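How I Write a Family Recipe Book Without Losing My Mind

Posted 30 July 2023 in Kitchen Projects

My grandmother kept her recipes in a biscuit tin, a phone book, the back of two calendars and her head. When I finally decided to put them all into one book for the family I figured it would take a couple of weekends. It took me until October of the following year. So I've made most of the mistakes already, and you're welcome to skip them.

What you need

A computer with any word processor
A phone or a scanner
A kitchen scale (please, please get a scale)
A box or folder for the paper originals
Sticky notes
One relative with a good memory and a free afternoon

Step 1: Gather everything before you type anything

I started typing on the first night, which felt great, and then in week three my aunt mailed me an envelope with better versions of half of what I'd typed. Ask everybody first. Send one message to the whole family with a cutoff date, and ask for photos of the cards exactly as they are, stains and all. Don't ask people to type them up for you. They'll mean to, and then you'll be waiting until Christmas.

I ended up with 67 recipes after I threw out the duplicates. We had five versions of the same potato salad, all of them claiming to be the original. I kept two. You may have to make some enemies here.

Step 2: Scan the originals

Do this even if the handwriting is terrible. Put each card by a window on a cloudy day, hold the phone flat above it, and take two pictures in case one is blurry. Name the files right away with the dish and the person it came from. I didn't, and I spent an entire evening opening files one after another looking for the back side of a plum cake.

Back the whole folder up in two places. I use a little external drive from Zusten that I bought years ago, plus an online account. The paper cards went into an archive box, with plain paper between them so the greasy ones don't stick to their neighbors.

Step 3: Turn "some flour" into a number

This is the slow part, and also my favorite. Old family recipes assume that you already know how to cook the thing. "Flour until it feels right" made perfect sense to my grandmother. It doesn't help my cousin, who is 22 and owns one pan.

What I do is put the full bag of flour on the scale, make the recipe by feel, and then weigh the bag again. The difference is your number. For her dumplings it came out at 400 grams the first time and a little over that the second, so I wrote 400 and added a line saying to hold a spoonful back for dusting.

If your relative is still cooking, stand next to them and weigh things before they go in the bowl. They will be annoyed with you. Mine kept tossing in a handful while I was writing down the last handful, so now I pre-weigh everything into bowls and just weigh what's left over at the end. Much better for everyone's mood!
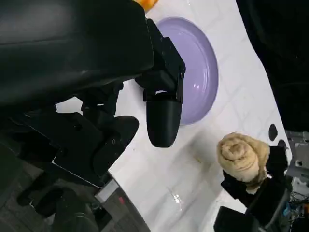
Cook each recipe at least once from your own written instructions, and I do mean reading them off the page like a stranger would. I was sure my bean soup was finished until I followed it word for word and found out I had never said when to add the beans.

Step 4: Pick one layout and stick with it

I tried to give every recipe its own look, because some of them felt like they deserved it. Don't. By the tenth page it looked like a ransom note. My layout is now very plain:

Name of the dish at the top
Who it came from, and when if we know
How many people it feeds
Ingredients, in the order you use them
Method, in short numbered steps
A notes section at the bottom

Start each recipe on a new page. Try very hard to keep it to one page, or two that face each other, so you never have to flip with buttery fingers. I used 12 point type for the ingredients and regretted it, and bumped everything up to 14 for the second printing. People read cookbooks from farther away than they read other books.

Step 5: Write the stories, but keep them short

Three or four sentences per recipe is plenty. I like the small ones best – the cake that fell off the bus seat, the year the stuffing was made with raisin bread by mistake and then everybody wanted it that way forever. Ask your relatives for those by phone and write while they talk. When I asked for stories by email I got "It was always very good."

If two people remember it differently, I put both versions in. My uncles still don't agree on who dropped the cake.

Step 6: Proofread in two rounds

Round one is numbers only. Go down every ingredient list and every oven temperature and check them against the scan. A typo in a story is cute, and a typo in the baking soda ruins dinner. I had 1,631 grams of sugar in a cookie recipe at one point, from typing a weight and then half of another weight without deleting the first.

Round two is for the words, and somebody else should do it. You've read it too often by now. Ask them to check that everything in the ingredient list gets used, and that nothing turns up in the method out of nowhere.

Step 7: Print one copy first

I nearly ordered the full batch straight away. Order one! Mine came back with the inside margins so narrow that the first letters disappeared into the fold, and I would've had a closet full of those.

For the binding, go with spiral or coil if the book is going to be used in a kitchen. It lies flat and it folds back on itself. The hardcover looks lovely on a shelf, and two people in my family asked for one, so I did a tiny run of those separately. Between both kinds I printed 39 copies, and I've got one left.

A few small things I'd do differently

Leave blank pages at the back. People want to add their own, and it's sad to see them writing up the margins.

Put in an index by ingredient as well as by name. It's a boring evening of work and I use it more than anything else in the book.

Write "medium onion" if you must, but give a weight next to it. The onions at my store are the size of softballs.

Keep the file somewhere you can find it. I've already got a list of corrections taped inside my own copy, including one for the plum cake, which needs ten more minutes than I said.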